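Hemby Wrist Kit, second version: a month on the bench

Print this page
E-mail this page

The Hemby Wrist Kit is a hand-held copy of a robot gripper with a small camera fixed behind the fingers. The operator picks it up by the pistol grip, performs the task, and the recording is used later to train an arm fitted with the matching fingers. The second version adds a remote mode, in which the same handle drives the arm directly over a network cable. We bought ours through Hoekstra in May and have used it at Clellside on kitchen work, mainly loading and clearing drying racks.

The box contains the handle, two pairs of fingers, the camera, a mounting plate for the robot side, a calibration board and 2 metres of cable. The plate fitted our arm without an adaptor. The screws supplied are too short if a force sensor is fitted between plate and wrist, and Hemby's instructions do not mention this.

Setting up

Calibration takes 11 minutes if the board is flat and the lighting is even. On a glossy worktop it failed twice before we covered the surface with a cloth. The software reports failure only at the end of the sequence, so a bad run costs the full time. An early warning would be an easy addition.

The handle is heavier at the front than the first version. After 40 recordings in a row the wrist begins to tire, and the later recordings show it: approaches become lower and the fingers close before they are level. We now stop at 16 and change operator. The trigger is much improved. It has a light, even pull, and finger width is logged throughout the stroke where the old kit stored only open or closed.

Hand recording

For rack work the camera position matters more than resolution. The Hemby places it close in behind the fingers, looking between them, so that both fingertips stay in view during the approach. The old bracket sat further back and lost sight of the left finger whenever the wrist was turned.
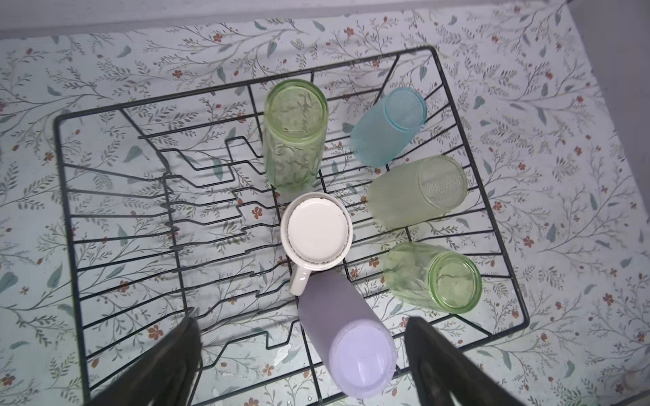 Wrist camera view over the drying rack, with the lavender cup between the fingers.

Glassware is the hard part of this task. Exposure is set automatically, and it copes well with matt and frosted surfaces. Clear and tinted glass is less certain - a patterned cloth showing through the side of a tumbler gives the software very little edge to follow. Fixing the exposure by hand helps, but the setting is buried three menus deep and is lost when the handle is switched off.

Mugs bring a different problem. A handle can foul the finger on the way down, and the person recording will turn the wrist to avoid it without thinking. The kit captures that turn accurately. Whether the arm can repeat it depends on the reach available, and the hand mode gives no indication that a movement is beyond the joint limits. We discarded a good many otherwise clean recordings for this reason. The checking tool finds them afterwards, and it does so reliably, but a buzz in the grip at the time would save the work.

Remote mode

Driving the arm from the handle removes the reach problem, as the arm simply stops at its limit. It is much slower. There is no sense of contact through the grip, and one learns to watch the fingertips and judge the squeeze by eye. Thin rims need care. The default closing force is too high for drinking glasses and should be reduced before the first session.

Delay over the cable was not noticeable. Over our wireless network it was, and we gave that up early on.

We have settled on hand recording for the bulk of the data, with a smaller set from remote mode covering the awkward corners of the rack. Both are written in the same format and can be mixed without conversion, a clear advantage over the Molholm handle we used previously. The Molholm is lighter and better balanced, but its two modes produce files that do not line up in time.

Durability

After 2,000 recordings the black finger pads on the handle are polished at the tips and grip noticeably less well. The pads on the arm have worn less. Replacements are sold only in sets of four, so half of each set goes into a drawer. The camera cable has a weak strain relief where it enters the grip - ours is now taped.

Verdict

Recommended for small-object work at table height, provided the operators are rotated and the closing force is turned down. Owners of the first version who record only by hand will gain the better trigger and camera position, and can probably wait for a firmware update that keeps the exposure setting.

Print this page
E-mail this page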